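Home Modules Timetable Reading list Staff Contact

Search this site Enter keywords Go

Robot Learning in Practice: notes for session 11
Wrist views and the disassembly result
Notes by Bontu Asfaw, for the October group

Please read the Flurnum report before the session, the appendix included. It claims that a policy trained mostly on wrist camera views can learn to work on the drive clips of opened computers, and that adding a fixed overhead view makes little difference. I don't think the report shows this. These notes set out why, and what would change my mind.

Both views come from the wrist, with the fingers close to the blue plastic parts.

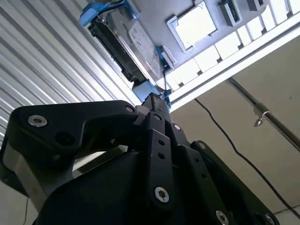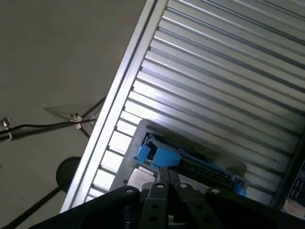

1. What the policy gets to see

Look at how much of each view is gripper. The black plates and screws take up a large share of the pixels and tell the policy very little about the computer. What remains is a close look at a small area: blue plastic, the parts beside it, and ribbed metal that turns bright in places and dark in others.

The report treats the closeness as an advantage. The fingertips are always in roughly the same part of the picture, so the policy can learn a relation between tip and clip without knowing where the arm is in the room. Fair enough. I accept that argument for the last bit of an approach, and I accept it only there. In the first view the tip is up against a light blue piece. Can you say from that one picture how hard it is pressing, or whether the piece is meant to give? I can't, and a network given the same pixels has no better source unless it also gets force readings or a history of frames. The report mentions neither in its main text. The appendix says a short history was used, without giving its length.

Then there is the ribbing. Regular shiny ridges change their look a great deal with a small change of angle. A policy could learn to lean on that pattern as a sort of ruler, and it would do very well until somebody changed the panel. The report has no test that rules this out.

2. The comparison

The training data is called Cillia and was gathered by demonstration. Two policies were trained on it, one with the wrist view only and one with the wrist view and the overhead view. Each was then run 15 times. The wrist-only policy succeeded 11 times.

My complaints:

- One training seed per policy. We know from session 3 how far results can move when only the seed changes.
- The runs were scored by the person who trained the policies. Jayson Lumanlan raised this at the Galstead reading group and was told that success was "obvious by eye". Write the rule down, then, and let a second person apply it.
- "Success" is given as the clip being free. Nothing is said about whether the drive or its cables were pulled on the way.
- All test runs used the same model of computer as the training data. The word "general" in the report's title should go.

Fifteen runs is a small number. Work out a 95% interval for 11 out of 15 by the method in your session 2 notes and see how wide it is. "Little difference" between two policies, at this size, mostly means that the test was too small to find one.

3. What I would want instead

The Kırmızıgül group ran a smaller study with a plainer design, and I trust it more even though its success rate is worse. They covered parts of the wrist picture at test time and watched what broke. Covering the background hurt nearly as much as covering the fingertips. If the Flurnum policy behaves in the same way, its good score says more about the bench than about the clips.

The covering test needs no new training. Somebody with the saved weights and a free afternoon could do it.

4. For the session

Bring a one-page plan for a fairer test of the same claim. Say what you would hold fixed, what you would vary, how many seeds you can afford, and who scores. State in advance which result would count against the claim. Plans that only add more runs of the same test will be sent back.

We will take the plans in pairs. Leave the question of simulated data for the week after.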